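Home News Standards Events Contact
Search this site Go

Skunitz drafts rules for home recording

Skunitz has circulated two pages of good practice for people who record chores with hand-held grippers.

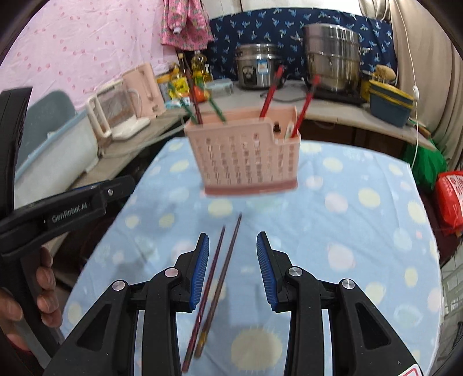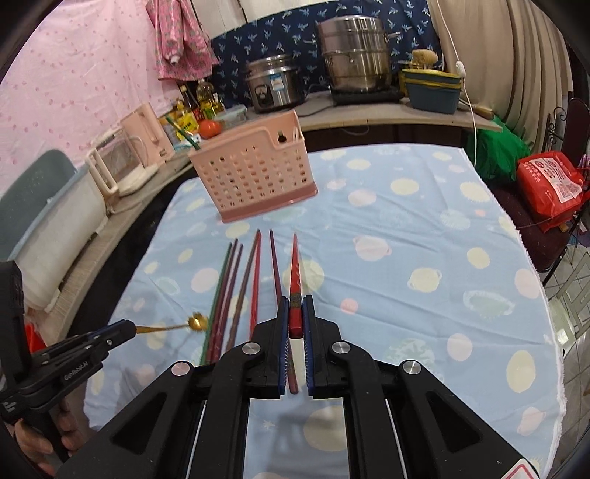 The draft, edited by Irfan Wibisono, asks for a fixed list of objects per task – chopsticks and their pink holder, say – and a note of which hand holds each gripper. Comments close in March.

Related
Ornia updates gripper checklist
Jasska joins labeling group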